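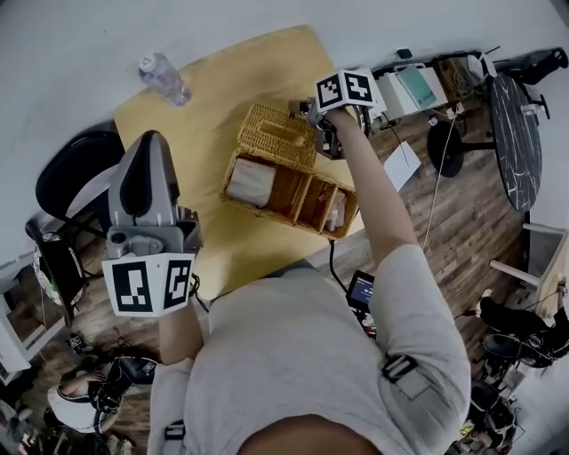 Picnic basket people, I need you! I finally caved and started using a proper wicker one after years of stuffing everything in a tote bag, and I am a little bit in love. The lid is hinged and flips right back, and the inside is split into compartments, so I've got the white cloth folded up in the left section and something small tucked in on the far right. My question is what you all do about drinks. The water bottle is lying near the corner of the table for now and I can't decide if it goes in with the food or gets carried separately. How do you pack yours so it doesn't turn into a jumble by the time you get to the park?
– naledi_masilela

Oh I love a basket with sections!! Mine is one big open box and everything slides to whichever end is lower. For drinks I go flat, along the long side, with a tea towel rolled up against them. I used to stand them up and the lid would never close.
– reshma_n

Respectfully disagree with Reshma. Bottles lying down leak. Maybe not the first time, maybe not the fifth, but I once opened mine at Graltbridge and found 500 ml of lemonade soaking into a loaf of bread. Carry the drinks in a separate bag and save the basket for food and cloth.
– SiphoNel

Sipho, that sounds like a cap problem :) I've never had a drop out of a screw top.
– reshma_n

It was a screw top!
– SiphoNel

Can I put in a word for the cloth? I'd take it out of the side section and lay it over the top of everything, last thing before you shut the lid. Then it's the first thing in your hands when you get there, and you spread it out and unpack straight onto it. Such a small change and it made me so happy the first time I tried it.
– zinhle.p

Zinhle yes! I do that too, except I keep a second small cloth at the side for sticky hands.

Naledi, what size bottle is yours? A 250 will fit almost anywhere. Anything over 600 I'd carry by hand, wicker handles don't enjoy the weight.
– anel_vdm

I haven't measured it, will check tonight. Trying the cloth on top first because I like the sound of that. And I think I'm with Sipho on the drinks, at least when there's bread in there. Sorry Reshma!
– naledi_masilela

I'll live. Post what food you end up taking, I'm stuck on egg sandwiches and need ideas before March is over.
– reshma_n

Cold potato fritters. Wrap them in paper, keep them away from the fruit.
– SiphoNel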